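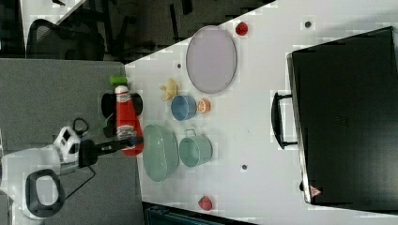
Table blanche, lundi matin : la dînette, avec les deux fraises et la bouteille de ketchup.

Lundi, 9 h. Inventaire de la caisse « cuisine » pour l'atelier Javness. J'écris ici ce que j'ai regardé, pour les collègues qui préparent la table jeudi prochain ou un autre jour.

La grande assiette lavande est bonne. Je l'ai lavée à l'eau tiède avec le savon de Dilmont et la couleur n'a pas bougé. Les enfants la prennent toujours en premier, donc je propose de la laisser au milieu, et de mettre la nourriture autour. Les fraises, je les préfère séparées, une en haut et une en bas de la table – sinon elles finissent dans la même main.

La passoire verte : les trous gardent la poussière. Il faut passer la petite brosse, l'éponge ne suffit pas. J'ai compté 3 minutes pour un côté, c'est long mais après c'est propre.

Le bleu, je ne sais jamais comment l'écrire dans la liste. Dans le catalogue Kodikara c'est « tasse », sur notre feuille c'est « bol ». J'ai mis « récipient bleu » et je demande que tout le monde garde ce mot. Même remarque pour le récipient vert clair à anse, qui est noté « casserole » sur une feuille et « mug » sur l'autre.
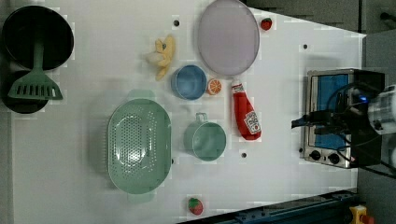 Pour le coin cuisson, j'aime bien la poêle noire à gauche avec la spatule verte posée dessus, et le petit four à droite. Comme cela il y a une place pour préparer et une place pour cuire, et l'enfant doit traverser la table avec les aliments. La porte vitrée du four est à essuyer avec un chiffon sec seulement, le produit de Jorndale laisse des traces.

Budget : il reste 80 euros sur la ligne « jouets ». Je voudrais acheter du pain et un œuf, nous avons beaucoup de fruits et presque rien pour la poêle. Le devis complet de Kodikara est à 205 euros, donc trop cher pour ce mois.

À faire :
– corriger la feuille (récipient bleu, récipient vert)
– coller une étiquette neuve sur la caisse
– demander à Dilmont s'ils vendent la brosse en plus petit

Caisse rangée sur l'étagère basse à 11 h 30, la spatule dans la longueur, autrement le couvercle ne ferme pas.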